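What the second cell will cost us

I have spent most of May on the budget for a second bench cell, and since two people have asked how I got to the numbers, I am writing the working down. Prices are in pounds, without VAT. They are what we were quoted, so yours will differ.

The starting point is the cell we already run. It has two arms facing each other over one table, pale panels on the back and both sides, and an aluminium rail across the front that carries the arm bases. Everything about it was bought in a hurry and in the wrong order. The arms came first, then the table, then the rail, and the panels last of all, after we found that anyone walking past upset the tracking. The job now is to buy the same thing again with the order corrected.

Arms

We looked at two suppliers. Resex quoted for a matched pair with grippers fitted and the controllers in the price. Rovo quoted less per arm but left out the grippers, the mounting plates and the cable sets. Once those were added back the gap was small enough to ignore, and Resex could deliver both arms together. Rovo wanted to ship them separately. One arm on its own is no use to us, so I have put Resex down as first choice and kept the Rovo quote as a fallback in case lead times slip.

Danjuma Aliyu asked whether we could make do with a single longer arm and a fixed clamp. I did cost it. The clamp has to be changed for nearly every item in the set, and the time spent changing it ate the saving within the first quarter on my estimate. Two arms stay in the plan.

Frame, table and panels

The frame is slotted aluminium profile, cut to length. Paquette supply it with the brackets bagged by joint, and I would pay for that again. The line for profile, brackets, bolts and panels comes to £822. The panels are the cheap part. Order them in one batch, because the shade varies between batches and our first replacement did not match.

The tabletop is the one item I would change. Ours is dark brown with a wood grain. It looks fine and the pale parts stand out on it well enough, but dark cables near the arms take more care to pick out. I have allowed for two tops in different finishes so that we can swap them.

The work itself

The budget has to follow the task, and the task at the moment is power strips and adapters. They are awkward in useful ways. They are rigid at one end and floppy at the other, the cords get under things, and the holes and ports give the wrist something specific to line up with. Carmela Cantero chose the set, and she chose it by colour as much as by shape, which makes the logs much easier to read back.
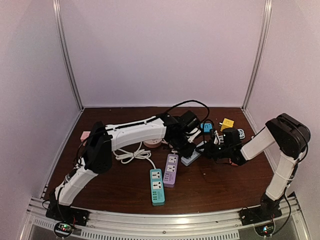 Both grippers at the pale blue strip, with the teal and purple strips nearer the front rail.

Anyone pricing a cell like this should look at the cabling before the arms. Each arm needs slack at the wrist and at the elbow, and the slack has to go somewhere. On ours it stands up in a loop over the left wrist and hangs out in a bow beside the right base. Neither loop was in the original budget. We made do with the standard cable sets and tied them down where we could. For the second cell I have put in longer sets and proper clips, plus one spare set per arm, as the part that bends most is the part we expect to replace.

The test items themselves are a running cost and should be entered as one. Cords fray, prongs bend, and a strip that has been gripped badly a few hundred times stops being a fair copy of a new strip. I have allowed for six full sets over the year. If you buy them singly as they wear out you will end up with a different model by the autumn, and then the old results and the new ones cannot be compared.

Controllers and power

Each arm has its controller board in a round housing under the base. It is a tidy place for it until you need to read the status lights from a chair. The second rail will sit higher, at the cost of longer legs. Evo offered a separate cabinet with the boards moved out of the way, but it adds a cable run and a fan, and I have left it out for this round.

Mains supply is a separate line. The new cell gets its own circuit, and the electrician's quote covers the isolator and an emergency stop on either side.

Totals

Without the arms, the second cell comes to £3012. That includes the £822 for the frame and panels, both tabletops, the cable sets and spares, the electrical work and the first year of test items. It leaves out our own time. I have allowed up to 3 weeks for assembly and calibration, against a good deal longer for the first one.

Open points: the Resex delivery date, whether the old tabletop can be drilled for the new rail, and where the spare sets are going to be kept. I will update the figures when the Paquette order is confirmed.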